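Flastville Companion Animal Welfare Unit
Shared notebook, kennel standards work
Jul 12, 2024
Entry by Geeta Rana

Purpose of today's work: to settle the scoring sheet for licensed dog breeders before it goes to Cauã Meireles for layout. The present sheet has 30 items. Delali Korletey and I went through them in the morning and marked those that two inspectors are likely to score differently.

Items 4, 11 and 17 were reworded. Item 22 (bedding) remains open. The word "adequate" has been removed throughout and is not to return.

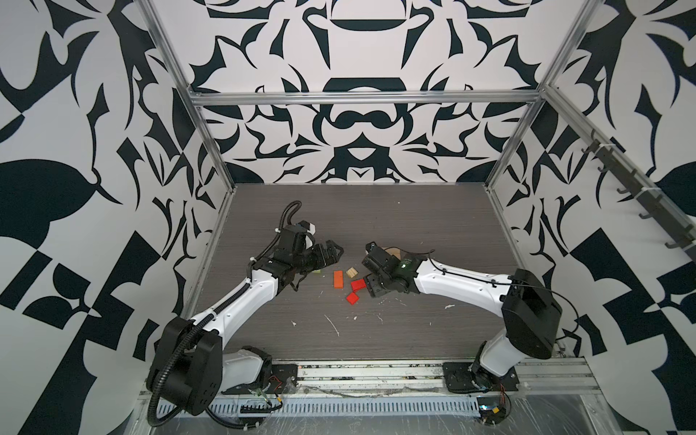

Whelping area

The draft asks whether the bitch can leave her puppies and lie apart from them. Trellover kennels has a raised shelf, which meets the aim. Cevarico has a half door that is shut at night. I have scored the second as a partial pass until Velimir Tomić gives a view.

Room temperature is to be read at puppy height, 18 inches in from the door. Earlier readings were taken at the wall and should be struck from the table.

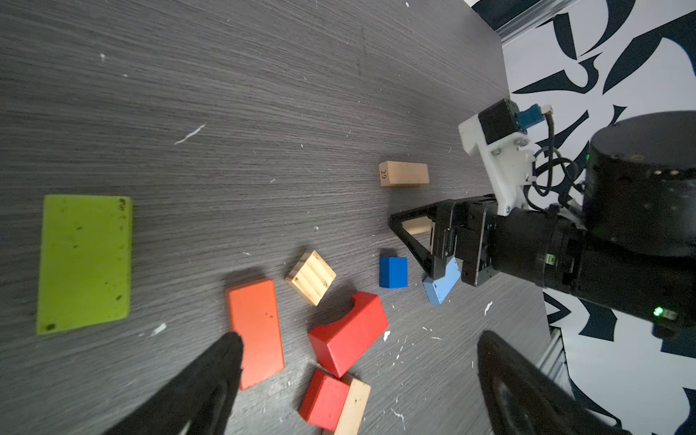

Does a breeder with a single litter a year need the full sheet?
The short sheet applies in that case, with the whelping and record items kept and the staffing items left out.

Records

Valquíria Trindade checked the sale records from Aryee against the microchip list. Of 40 puppies, 21 had the new keeper entered before leaving the premises. The remainder are to be followed up by letter – not by telephone, as there must be a copy on file. She also found two dams listed under one chip number, probably a copying error. The original cards have been requested.
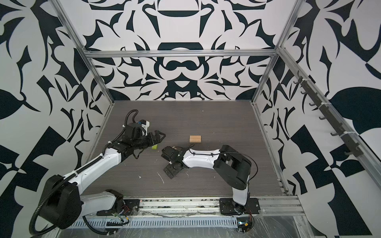
Page last changed: December, by V. Tomić (half door ruling added)

Ruling on the half door: partial pass stands. If the door is left open at night, the item may be scored as a full pass at the next visit. Cevarico to be told in writing.

Outstanding

Bedding item, wording from Delali.
Exercise log: decide whether a weekly total is enough. I favor daily entries.
Second reader for the socialization section. It is too long, and the questions on household noise overlap with those on visitors. 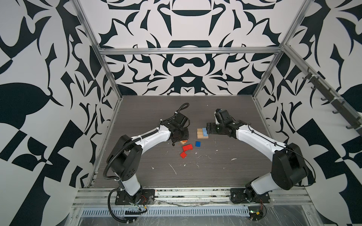 Work area, Flastville

Spare copies of the old sheet have been withdrawn. Anyone holding one should return it to me before the next round of visits.

G.R.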